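Site Visit Report: Urkico Open Day
Achilleas Tzavaras and Honeylyn Dalisay
Date of visit: 6/11/19

1. Purpose
The visit was made for the second part of our project on handling granular material. The project plan, written in October, called for one outside demonstration before the design stage.

2. Program
The open day had 13 stations. We had time for six. Most of our time went to the Gultwood station, where a robot arm works with uncooked rice. The session lasted 30 minutes and included questions.

3. Observations
Rice is a hard material for a gripper. It has no fixed shape, and a pile changes with each contact. The presenter, Michailidis, named spillage as the main measure used at the station – speed is recorded but given less weight. A cup or scoop avoids the need to grip grains directly, but the angle of the cup then has to be controlled closely.

Rice station, Gultwood area
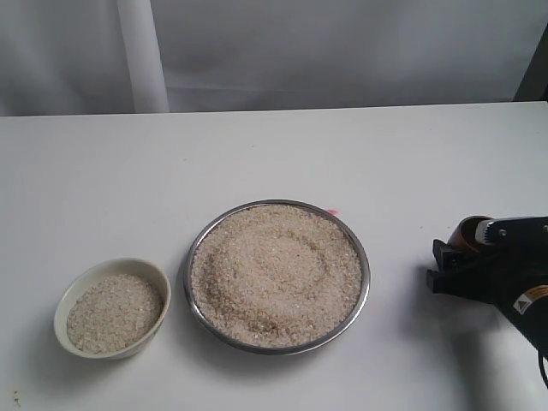
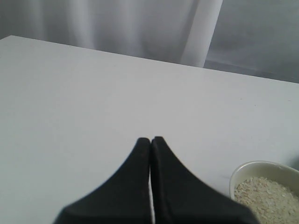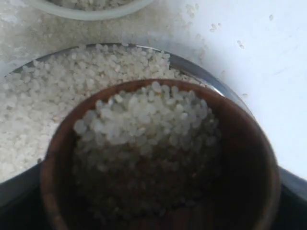 4. Relevance to our project
Our own rig, Makia, uses a fixed hopper and has no arm. Two points carry over. Spilled mass should be logged for every run, and the fill level of the source container should be the same at the start of each run. We had done neither in our first 10 trials, so those results will be repeated.

5. Open questions
We did not get a figure for repeatability. Tzavaras has written to Urkico to ask for it.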